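Drolleo Shift Scheduler, reviewed after one full schedule cycle at a grocery store

Store: Ultetti, Porkthorpe location. 34 people on the schedule, seven departments, one scheduling manager (me). Drolleo replaced Ritchie, which we had used for several years and which was being dropped by the company at the end of its contract. I had no say in the purchase. The notes below cover the manager side on a desktop browser and the employee side on a phone.

Setup

Importing the staff list from Ritchie took one evening. Names, hire dates and pay grades came across correctly. Availability didn't. Drolleo stores availability in half-hour blocks and Ritchie stored it as free start and end times, so anyone with a quarter-hour entry was rounded inward and lost time at both ends. A cashier available from 3:45 became available from 4:00, and the system then refused to put her on the 3:45 shift she had worked all winter. The import report lists these as "adjusted" without giving the old value. Keep a printed copy of the old availability sheet before you start.

Department permissions have to be entered by hand. Each employee gets one home department and any number of secondary ones. Backup leads are a separate role and can't be assigned until the home department is saved, and the save button is at the bottom of a different tab.
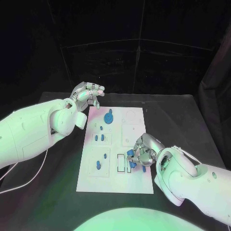 The auto-fill function is the main reason a store would pay for this product. It takes open shifts and available people and matches them by permission, seniority and hours cap, in that order. When a person qualifies for two open shifts of equal length, it picks the one listed first, and the order of the list is alphabetical by department. It is the same decision you have with the blue peg in the metal fingers and the pair of rectangular slots next to it, except that Drolleo makes it by the letter of the alphabet. Bakery was filled every week. Produce was short every week. The order can be changed under Department Display, where I would not have looked, and Halyna Kuzmenko in the front office found it by accident.

After I moved Produce to the top, the gaps were spread more evenly. Auto-fill still leaves holes in a normal week, and I fill those by hand. The manual screen is good. Dragging a name onto a shift shows the weekly total and any rest-period conflict before you let go of the mouse.

Swaps and approvals

Employees request swaps from the phone app. The other person accepts, and then the request goes to a lead. Drolleo lets you pick which lead role approves which department, and it lets you block a person from approving requests by anyone on a named list. We use the block for relatives working in the same store. In Ritchie this was done by memory and it was done badly.

The block has one fault. It applies to swaps but not to time-off requests, so a lead who can't approve her cousin's swap can still approve her cousin's Saturday off. I reported it in February. Support confirmed it and gave no date for a fix.
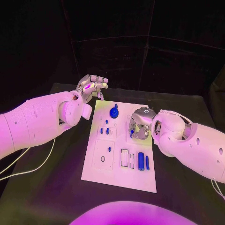 Two white arms and a white board in pink light.

Notifications are sent at each step of a swap, to both employees and the lead. That is too many. Tsegereda Negash, our deli lead, turned hers off on the second day and then missed two requests that needed an answer. There is no setting for "only when I have to act". The choices are all or none.

Time clock link

Drolleo reads punches from our existing wall clock through a small connector program. Setup needed the IT desk. It has dropped out once, on a Wednesday, and the punches were held and sent later with correct times. Early punches are flagged in yellow and late ones in orange, and the two shades are too close on the office monitor.

Missed meal breaks are reported the next morning. Ritchie reported them at the end of the week, when it was too late to do anything but file the form. The change is worth a lot to whoever handles payroll corrections in your store.

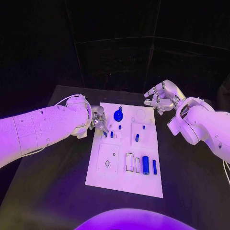
Reports

There are more than 100 built-in reports. I use four: hours by department, overtime risk, open shifts and swap history. Swap history is the useful one if you ever have to answer a complaint about favoritism, as it shows who asked, who approved and how long it took. It can't be filtered by approver on screen. Export it to a spreadsheet and sort it there. Our export for the cycle was 655 rows and opened without trouble.

The overtime report counts scheduled hours plus punched hours for the current day, which double counts anyone who is on the clock when you run it. Run it before opening or after close – any other time the figures are wrong for whoever is working.

Phone app

The app loads slowly on older phones but it works. The schedule view is one week per screen and can be saved as a calendar file. Pay grade is visible to the employee and to the home department lead.

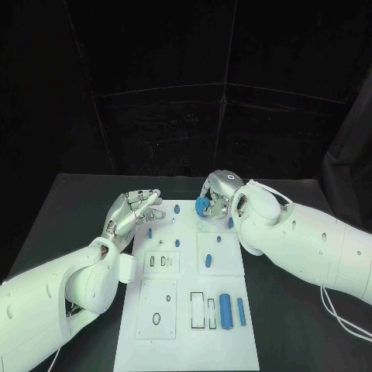

Secondary department leads can't see it, and I agree with that. What they also can't see is the employee's availability, which they need when someone calls out and they want to borrow a person for the evening. At present they phone me and I read it off the screen.

Posting a new schedule sends one message to everyone. Editing a posted schedule sends a message only to the people affected, and the changed shift is marked until they tap it. The manager screen shows who has tapped and who has not. This has ended most of the arguments over who was told about a change.

Compared with Ritchie

Better: swap approvals, meal break reporting, rest-period warnings, record of changes.

Worse: availability entry, printing. The printed schedule runs to two pages for any department with more than a dozen people and repeats no header on the second page. We still post paper by the break room door, so this matters to us.

Same: auto-fill. Ritchie's left a similar number of holes in different places.

Rating

Three and a half out of five. I would move it to four if the time-off block is fixed and printing gets a header row. Stores with one or two departments will not get much from it over a spreadsheet. For a full grocery store with leads and backups approving each other's people, the approval rules are reason enough to switch, provided someone checks the availability import line by line.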